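Guideline on household work by humanoid robots published for trial

2018-10-03

Jendard has published a draft guideline for humanoid robots that handle clothing, bedding and other soft goods in furnished rooms. The document, known as Flerkollow Part 2, applies to two-armed machines with legs and is open for trial use by manufacturers, test houses and operators.

Part 1, issued in July, dealt with walking, stopping and getting up again. The new part covers the point at which a robot reaches over or onto furniture. Earlier drafts treated a sofa or bed as a fixed obstacle to be avoided. The published text treats it as a working surface, with limits of its own.

Under the draft, the operator must record the height and depth of the seat before a task is started, together with the type of upholstery. Leather and coated fabrics are placed in a separate class from woven covers, as a joint housing or exposed screw head can mark them at lower loads. For this class the downward force of each arm on the seat is limited to 7 newtons while the arm is moving. A higher value may be agreed for static contact, but it must be written into the test plan.

Both feet are to be in place on the floor before either arm goes past the front edge of the furniture. Floor coverings are to be named in the test record, and loose rugs are excluded from the trial altogether. The reach itself is limited to 700 mm beyond the front edge – a figure that drew objections during drafting from firms whose machines have longer forearms.

Cables are given their own clause. Any cable outside the arm covers must be inspected with the arm at full reach and again with it folded. A loop that can catch on a cushion, a seam or the item being handled has to be tied back or sleeved before work starts. The clause applies to test leads as well as permanent wiring.

Meten, which ran the comparison trials at its Gu site, used 3 types of seating and a single set of garments and throws. Its report recommends that fabric be gripped by a free edge where there is one, and that the two arms should not pull against each other until both grips have been confirmed. The first recommendation appears in the draft as guidance only. The second is a requirement.

The draft does not cover wet laundry, items with people or animals on or under them, or work on stairs and landings. Cleaning of the robot between households is left to a later part.

Comments should quote the clause number and give replacement wording. General remarks will be logged but will not receive a written reply. 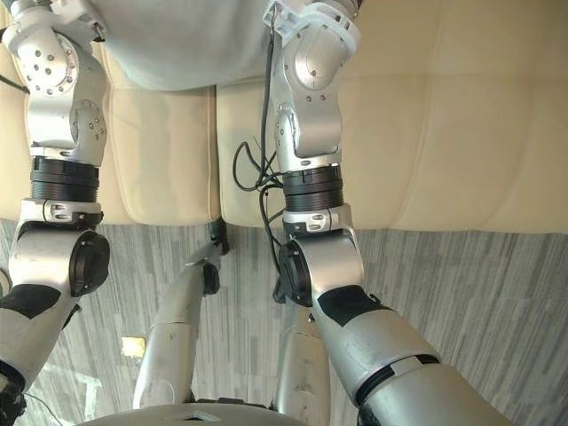 Two-armed work at a leather sofa, with a light grey fabric item on the seat.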